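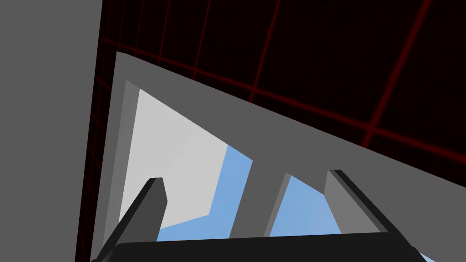 Gripper view in the simulator, fingers open, looking through the grey rim.

We use cookies to remember your basket and count visits. Accept all | Manage

Plamitine two-finger gripper and training simulator

I spent most of Sat 14 January at the Wullomine open day in Drirkholm, and I came home properly keen on the Plamitine, so this page is longer than our usual ones (sorry, I got carried away!). There were 15 of us round two screens, and we all got a turn at driving.

You work from the gripper's own viewpoint, with the palm along the bottom of the screen and the two fingers sticking up in front of you. It feels odd for the first few goes – I kept tilting my head – and then it clicks and you stop thinking about it. The graphics are plain, mostly flat greys with a bit of light blue and a red grid on black, and I liked that more than I expected to. My old laptop should cope with it too.
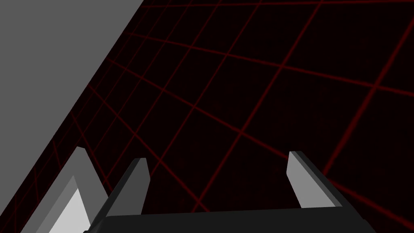

Fingers apart over the red grid, nothing in the grip.

My advice is to spend your first session on opening, closing and turning before you go after any objects. I didn't, and I bumped into everything going. The staff were very patient about it.

What you get from us:
Plamitine gripper, two fingers
Simulator licence for 6 computers
Printed starter guide
Phone help for 29 days

The Jabłońska mounting plate is sold separately, and we ran out of those in December, so do ring before ordering if you need one. The guide is a bit thin on setting up the controls. I've asked for a better one and will put it here when it comes.

Comments

gridlocked: Was there too, second group. Found the tilted view hard going but would have another try.

Mossy Bench: Does the licence move over if I change computers?

Shop reply: Yes, just send us a message and we'll swap it.

Contact us | © Drirkholm shop pages | Back to top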